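Skular Youth Basketball
Uniform return and inspection checklist, with comments

Filled in by: Rhea Cabanatuan
Date of inspection: 2019-04-09
Place: Dizon Hall, upstairs sorting room
Covers: red game jerseys, red game shorts, socks and whatever else came back in the same bags

Hello again to everyone who helps with the uniforms, and to the parents who like to read along (I know there are a few of you!). The items are in the order I work through them, and my comments sit under each one. I do run on a bit, but last August we had to guess at half of what the short version meant, so I would sooner have too many words than too few.

SECTION A. THE TABLE AND THE ROOM

A1. Table surface brushed and free of pins, staples and crumbs.
OK.
Comment: The gray fabric top is lovely for sorting because things stay where you put them, but it does hold on to lint. Please go over it with the lint roller before the first bag is opened, and once more when you are halfway through.

A2. Walkway from the door to the table clear, no bags on the floor.
OK after correction.
Comment: Two duffels were sitting just inside the door and I very nearly went over one of them with my arms full. They are on the hooks now. Please use the hooks!

A3. Light good enough to see a pulled thread on red cloth.
OK, just.
Comment: Red is a hard color to inspect. Anything down inside a fold goes so dark that you could miss a hole the size of a dime, so open every fold out flat before you tick the box.

A4. Middle of the table kept clear, with pieces waiting at the sides.
OK.
Comment: I like one clear patch to work in and the rest waiting its turn. Once the pile creeps into the middle, checked and unchecked pieces get mixed and you end up doing the whole lot twice, as I did last year.
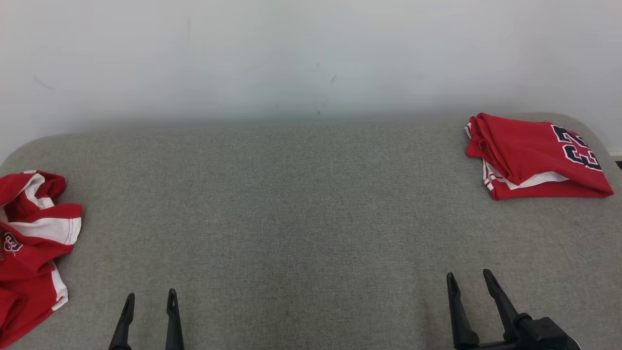 Item A4. Red garments at either side, center of the table open.

SECTION B. JERSEYS

B1. Trim sewn down all the way along.
OK with a note.
Comment: Run the white trim between your finger and thumb from one end to the other. It takes a minute per jersey and it's worth every second, as a loose inch of trim will catch a finger during a game. I found one spot at a neckline that wants a few stitches, and that jersey has a safety tag on it and is in the mending tub.

B2. Hems whole, no hanging threads.
OK.
Comment: Snip threads, please don't pull them. I say this with love, having pulled one myself and watched a good hand's width of hem come undone.

B3. Emblems and lettering firmly attached, with no lifting corners.
OK.
Comment: Lay the cloth flat and brush your palm across it, and you will feel a lifted corner long before you see it. Don't iron over a lifted one. Put it in the tub and let me look at it.

B4. No pins, badges or hair clips left in the cloth.
OK after correction.
Comment: One hair clip, one safety pin. Both were in the same jersey, and I have had a friendly word.

SECTION C. SOCKS, LININGS AND STRAYS

C1. Everything turned out and shaken before it goes in a pile.
OK.
Comment: White things love to ride along with the red ones, tucked into a leg or wrapped around a cuff, and you won't know until you pick the bundle apart. Take hold of one corner and lift slowly, and the rest generally comes away by itself. If it doesn't, look for a snag before you tug.
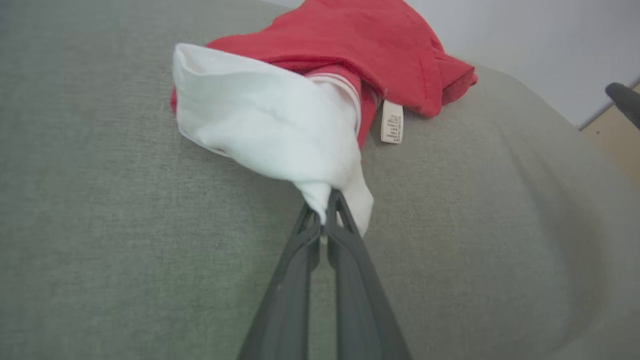
Item C1. White piece lifted by one corner, red knit and striped cuff underneath.

C2. Whites separated from reds before washing.
OK after correction.
Comment: Oh, the pink socks of last season. I won't say whose load that was. Whites go in the Lonolis bin by the sink, reds go in the tall hamper, and if you're not sure about a piece, lay it over the back of the chair and I'll decide.

C3. Ribbed cuffs still springy, no perished elastic.
OK.
Comment: Stretch gently and let go. A cuff that stays stretched gets a yellow tag and comes out of the game set, though it's perfectly fine for practice.

SECTION D. SHORTS

D1. White band along the hem lies flat and is whole from end to end.
OK.
Comment: Hold the band at both ends and draw it out straight. A twist or a split shows up right away like this, whereas if you leave the shorts in a heap the cloth humps up in the middle and hides everything. Check the side trim while you're there.

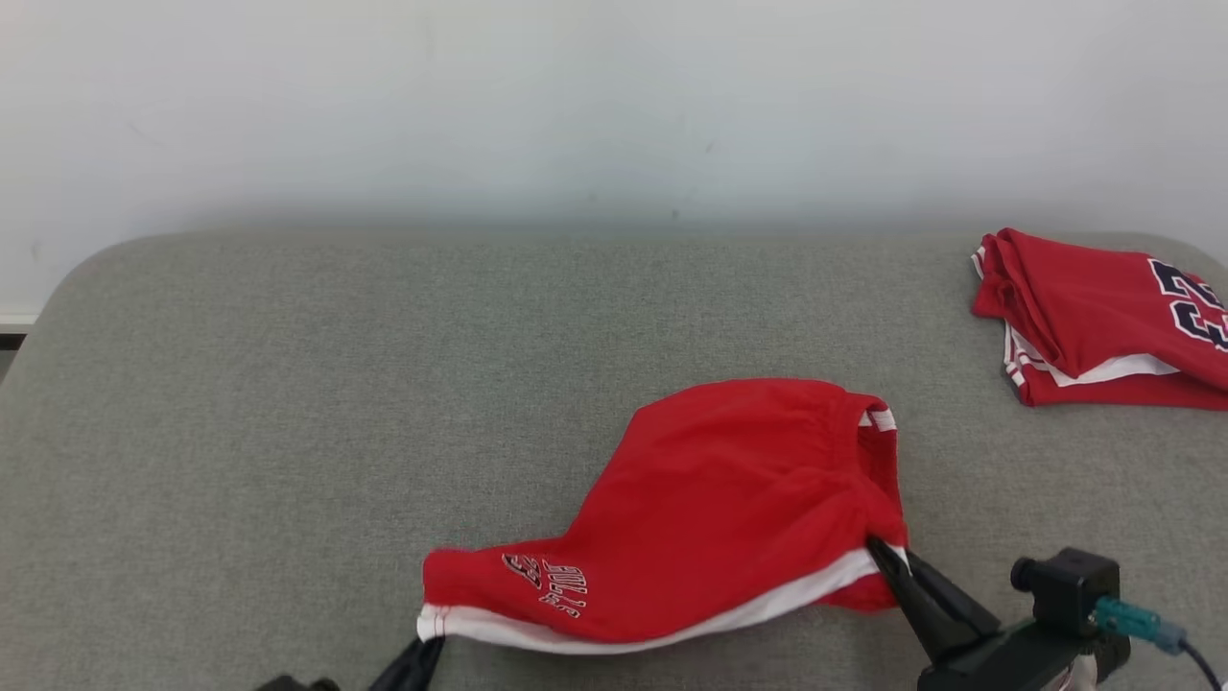 Page last changed by R. Cabanatuan, Skular uniform room. Revision 3.

D2. Logo on the leg readable and not cracked.
OK.
Comment: Smooth the leg out first. With a crease running through it the lettering goes all crooked and looks far worse than it is, and I have put perfectly good shorts in the tub for that reason alone.

D3. Waist cord present, with both ends knotted and of even length.
NOT OK on one pair.
Comment: The cord has gone right back inside the waistband. Zendley sell a threading needle that does the job, and ours is in the top drawer, in the mint tin. Please put it back in the mint tin.

D4. Nothing left in pockets or inside the waistband.
OK.
Comment: One mouthguard, without its case. Gloves are under the sink.

SECTION E. PACKING AWAY

E1. Each tote no heavier than 20 pounds.
OK.
Comment: They go up on the high shelf and somebody has to get them down again. Use a second tote if you need one.

E2. Mending tub labeled and on the low shelf.
OK.

E3. Replacement fund checked against needs.
Comment: We have 300 dollars for the year and I've set aside 80 of it for thread, tags and new waist cords. If you buy anything, tuck the receipt in the envelope behind the door.

STILL TO DO
Stitch neckline trim on the tagged jersey (Rhea).
Re-thread the waist cord on the one pair of shorts (open, any takers?).
Buy a new lint roller, as the old one is down to its last few sheets.

Signed: Rhea Cabanatuan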